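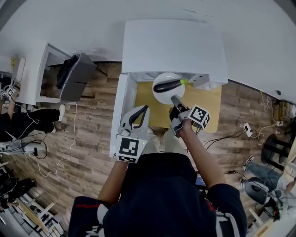

3.2 Disposição do prato e do alimento

O prato usado nas sessões de Vundadville é branco e redondo, e fica pousado sobre uma tábua de madeira clara que cobre o tampo da mesa. A berinjela é colocada inteira, com o pedúnculo, sem corte nem lavagem prévia no local. Optou-se por manter a mesma louça em todas as repetições, de modo que as diferenças entre elas dependessem do alimento e da forma de o pousar.

A berinjela foi escolhida entre os itens da lista Gukinlow por três propriedades. A casca é lisa e brilhante, o que favorece o deslizamento sobre a louça esmaltada. O corpo é alongado e mais largo na extremidade oposta ao pedúnculo, e por isso o centro de massa não coincide com o meio do comprimento. O pedúnculo, verde e rígido, contrasta com o roxo escuro da casca e serve de referência visual para anotar a orientação. Os frutos foram comprados no mercado de Idahosa na véspera das sessões e pesavam aproximadamente 380 g cada. Frutos com manchas moles ou com o pedúnculo partido foram devolvidos ao lote de cozinha e não entraram na análise.

A orientação foi registrada pela direção do pedúnculo em relação à pessoa que arruma a mesa. Consideramos as posições transversal, longitudinal e diagonal. Na transversal, o fruto fica paralelo à borda da mesa, com o pedúnculo para a direita ou para a esquerda. Na diagonal, uma das extremidades costuma ficar mais próxima da borda do prato, e é nessa posição que a curvatura da louça mais interfere no apoio. Quando o fruto assentava parcialmente sobre a aba, a anotação recebia o código B, independentemente da direção do pedúnculo.

A Figura 2 traz a berinjela em posição diagonal, com o pedúnculo voltado para cima e para a direita do ponto de vista da imagem.
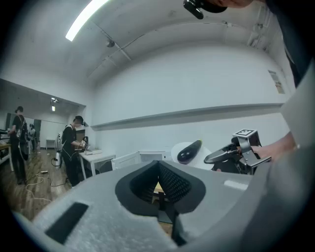
Figura 2. Berinjela inteira junto à louça branca, em posição diagonal. A extremidade do pedúnculo aparece no alto, à direita.

3.3 Mesa e superfície de apoio

A mesa é branca, do tipo armário, com painel lateral e um painel elevado ao fundo. O painel do fundo limita o espaço disponível atrás do prato e foi mantido em todas as sessões, pois reproduz a situação de uma bancada encostada à parede, comum nas cozinhas domésticas descritas no levantamento Skerkatberg. A tábua foi limpa com pano seco entre repetições. Nas primeiras sessões usou-se um pano úmido, mas a umidade residual alterava o atrito entre a tábua e o fundo do prato, e esses registros foram excluídos.

A posição inicial do prato não foi marcada com fita. Pediu-se apenas que ele ficasse sobre a tábua, com toda a base apoiada. Essa liberdade aumenta a variação entre repetições, mas corresponde melhor ao modo como se põe um alimento à mesa. A distância entre o prato e o painel do fundo foi medida com régua ao fim de cada repetição e consta da planilha complementar.

3.4 Anotação

A anotação foi feita por duas pessoas, de forma independente, a partir das imagens de cada sessão. Uma delas, Morenike Shehu, também redigiu o manual de codificação. Cada registro inclui a direção do pedúnculo, o contato com a aba e a ocorrência de rolamento após o apoio. Entendeu-se por rolamento qualquer giro do fruto em torno do próprio eixo depois de solto. Os casos em que o prato aparecia parcialmente encoberto foram anotados quanto à direção do pedúnculo, desde que a extremidade verde estivesse visível, e deixados em branco quanto ao contato com a aba. As divergências foram resolvidas por nova observação conjunta, sem recurso a um terceiro anotador.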